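Workshop > Safety > Cell inspections > Lid handling station
September, by Begoñe Robles

Cell inspection checklist, lid handling station, Gondby bench
Reason for inspection: gripper fault reported Wednesday, fingers did not release the lid on stop command. Station locked out until sign-off.
Inspected by: B. Robles. Second check: Montserrat Montoya.

Marking: P = pass, F = fail, C = pass with comment.

1. Isolation and stops

1.1 Main isolator locks in the off position. P
1.2 Emergency stop removes drive power to the fingers. P
1.3 Emergency stop leaves the fingers free to be opened by hand. F
Comment: With drive power off, the fingers held their last position and could not be parted by hand. This matches the report. The manual release was found bound up with dried thread compound. Cleaned, refitted, retested. Fingers now part under light hand force. The item stays at F until the release has gone through a full week of use.
1.4 Reset needs a separate action from start. P

2. Gripper

2.1 Finger pads secure, ridges not worn flat. C
Comment: Right pad had lifted slightly at the lower edge. Rebonded. Check again at next inspection.
2.2 Finger plates meet evenly, no rubbing. P
2.3 Mounting plate free of cracks. P
2.4 Plate screws tight and witness-marked. C
Comment: Tight, but no witness marks. Marks to be added with the paint pen before return to service.
2.5 Markers on plate flat, clean and readable by the tracking software. P
2.6 Close command times out if the grip is not confirmed. F
Comment: Log entry 258 shows the close command repeated without a timeout. The timeout value had been set to zero in the last settings file. Restored to 2 seconds. The settings file in the Vallejo folder is the bad copy and must not be loaded.

3. Fixture and work area

3.1 Toilet does not rock or slide when the lid is pushed by hand. P
3.2 Lid hinge moves freely through full travel, no cracks at the hinge. P
3.3 Lid stays up unassisted. C
Comment: Stays up, but a firm knock brings it down. Hands are to be kept off the rim whenever the lid is raised. Approach speed near the raised lid is reduced until item 1.3 is closed.
3.4 Backdrop fabric clear of moving parts. P
3.5 Hazard tape in place and sticking along its full length. C
Comment: One end lifting. Pressed down, replace when next roll arrives.

The approach check under 3.3 was done at reduced speed with the lid up and the finger tips brought in to its lower end.

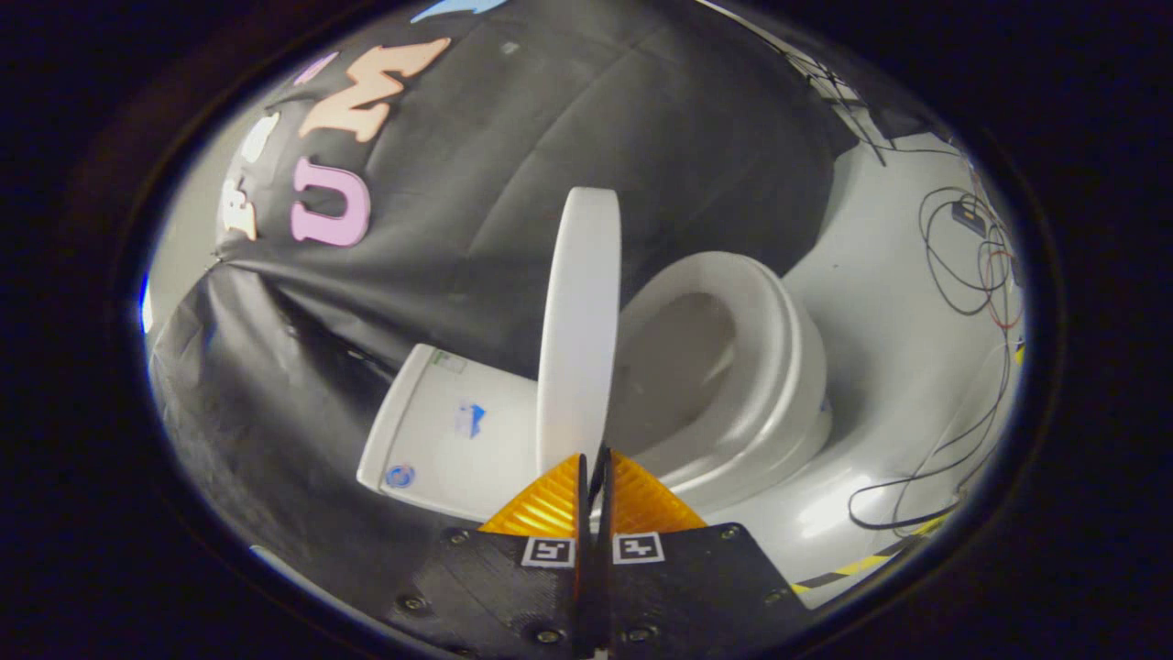

Mieke Stevens asked that the release test also be done with the fingers closed on the lid, as the original fault was under load and a free-air test would have missed it. She also wanted to know why a zero timeout was accepted by the software at all.

Both points accepted. The loaded release test was repeated 11 times at the lid edge and the fingers opened by hand each time. The settings check is a software matter and has been passed to Soledad Lorente. Until it is changed, the operator must read back the timeout value at startup and write it in the station log.

4. Cables and electrical

4.1 Cables clear of the walkway and the operator's feet. C
Comment: Looped cables on the side of the work area are untidy and pass over the hazard tape. No damage to insulation. To be clipped up and rerouted behind the tape line.
4.2 Connectors latched, strain relief fitted. F
Comment: One signal connector had no strain relief and came apart with a gentle pull. Loss of this signal would leave the controller without grip confirmation. Relief fitted, pull test repeated, held. Now P.
4.3 Overhead mounting hardware tight. P
4.4 Supply unit labelled and fused to the drawing. C
Comment: Fuse is the right rating. The drawing still shows the older Brakus unit. Drawing to be updated.

5. Operator matters

5.1 Stop procedure posted at the station. F
Comment: Missing. Printed and posted during the inspection.
5.2 Operators know the location of the manual release. C
Comment: Begoñe Herrero knew it. The evening operator did not and has since been shown. Add to induction sheet.
5.3 Fault reported and logged the same shift. P

Open items before return to service: 2.4 witness marks, 4.1 cable rerouting.
Open items after return to service: 1.3 one week of use, 2.6 software check, 3.5 tape, 4.4 drawing, 5.2 induction sheet.

Reduced speed applies until 1.3 is closed. Lock stays on the isolator and the key stays with M. Montoya. Next inspection in 5 weeks, or sooner if the fingers fail to release again.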